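Dronduvham sorting hall

The Dronduvham sorting hall is a workshop in Warlow where used board games are checked, completed and repacked for resale. It is run by Otness, a secondhand games dealer, and employs 48 people. Robot arms were brought into the hall in April under a plan known as the Dahlgren program.

Background

Before the change, all chess sets were set out and checked by hand. Workers placed the pieces on a board, noted what was missing and filled gaps from bins of spares. The job was paid by the shift, with a target of 500 sets a week for the hall. Sore wrists and neck strain were the most common complaints in the staff health log.

Operation

Two arms work at each chess station. They pick up pieces and place them on the board, while a worker at the next bench judges wear, matches odd pieces and decides whether a set can be sold. Folding boards are used at most stations. 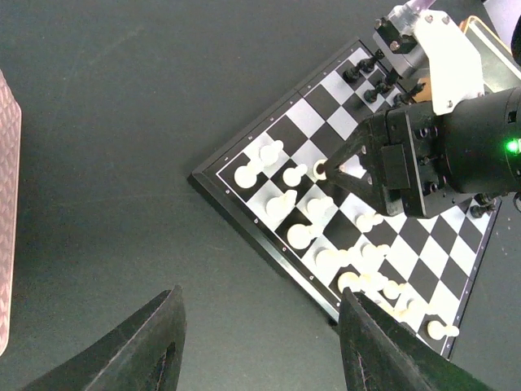
A gripper holding a white pawn over a chessboard at Dronduvham.

Pieces lying on their sides are harder to grip than standing ones, and a worker can stop the station to set them upright. Knights with broken ears are still handled entirely by hand.

Effects on staff

No jobs were cut in the first stage, but duties changed. Several sorters moved to repair and grading, and two became station leads with a higher hourly rate. Inès Huet, the shop steward, supported the retraining but objected to the loss of the evening shift, which had paid a bonus. She also asked that stoppages at a station not be counted against the worker beside it. Otness agreed to the second request. Talks on the evening bonus were left open.

See also
Game repair
Industrial robot
Shift work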